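Clivitz gripper fault

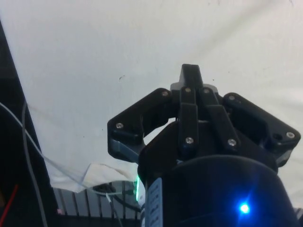
The Clivitz gripper fault was a recurring failure of parallel-jaw grippers used on robot arms at the Tolentino sorting plant operated by Fotavwood. It was first reported in April, when a gripper released a part during a lift while its controller continued to show a closed grip. No injuries were recorded.

Cause

An internal review traced the fault to screws in the finger linkage that had worked loose under repeated loading. The resulting play allowed the fingers to spread under weight, but the position sensor was mounted on the motor side and did not register the movement. Of 91 grippers inspected, 6 had at least one loose linkage screw. The control software, known as Duka, had no check for a dropped part and did not stop the arm.

Response

Fotavwood limited the affected arms to loads of 300 grams until repairs were complete. Thread-locking compound was applied to all linkage screws, and a scheduled torque check was added to the maintenance manual. A later version of Duka stops the arm when motor current falls during a lift. The load limit was removed on Mon 26 December.

See also

Robot end effector
Fastener loosening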